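From: Saqib Niazi
To: gripper-users list
Subject: Re: [gripper-users] Picking up cable – two-finger or soft fingers?

Dolores Haddad wrote:

> Hello all,
> We have a job coming up that means lifting short lengths of cable off a
> flat table and dropping them in a tray. The cable is thin, black and
> won't lie the same way twice. We own one Clestinis two-finger gripper
> and have been offered a set of the Vincze soft fingers on loan.
> Has anyone run the two side by side? I'm mostly interested in how they
> cope when the cable lies flat. Also, does it matter where the camera
> goes? Ours is overhead at the moment.
> Dolores

Hello Dolores,

We did more or less this in September, so I can give you some numbers, though only for our cable and our table. Same arm for both, same Omix controller, speed held at 150 mm/s for the approach. I did 20 picks with each set of fingers and laid the cable down again by hand between picks, without trying to be tidy about it.

Clestinis two-finger, standard flat pads: 14 good picks out of 20. When it missed, it was nearly always on a stretch lying dead flat. The pads came down either side, closed, and slid over the top. If there was any sort of loop standing up off the table it got it every time.

Vincze soft fingers: 17 out of 20. They give a bit when they touch the table, so you can press down a couple of millimetres and still close under the cable. Against that, they are slow to let go. Twice the cable stayed stuck to one finger over the tray and I had to add a pause and a small shake to the release. Dust makes the fingers slippery as well, so wipe them every so often.

I then filed a 2 mm chamfer on the inside edge of the Clestinis pads and ran another 20. That gave 18. It took me a tea break and a spare pair of pads, so I would try it before you bother with the loan set.

On the camera, we began overhead like you and I wasn't happy with it. It shows where the cable runs but tells you very little about which bits are off the table. We now have a second one down at table height, looking straight along the top. 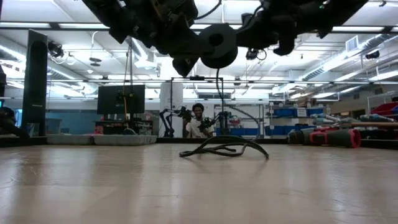
View along the tabletop, cable with the raised bend at the right-hand end.

From there the raised part is easy to pick out against the pale wood, and that is the part I send the gripper to. The drawback is that a low view gives you poor distance along the table, so you still want the overhead one for that. We take position from overhead and height from the side, and it is good enough for this.

A few other things that cost me time:

Grip force. The Omix default was far too high for thin cable. I turned it down to 20 per cent and left it there for all the runs above.

The arm's own cable. Ours hung low enough to get into the side view now and then, and the software took it for the thing we wanted to pick up. Tie yours back if you can, or mask off the upper part of the picture.

Table contact. Set a limit on the downward force before you try the soft fingers. I didn't on the first day and had the arm stop itself several times over.

I haven't tried suction and don't see how it would work on something this thin. I did ask Furkier whether their narrow hooked fingers would suit, and they said they would send a pair, but nothing has come yet. If they do I will run the same 20 picks and post the result.

What length are your pieces? Ours was a single 300 mm piece, and I suspect anything much longer will drag on the edge of the tray – we had that a few times even with ours. If you can send me a bit of your cable I don't mind putting it through the same test.

Saqib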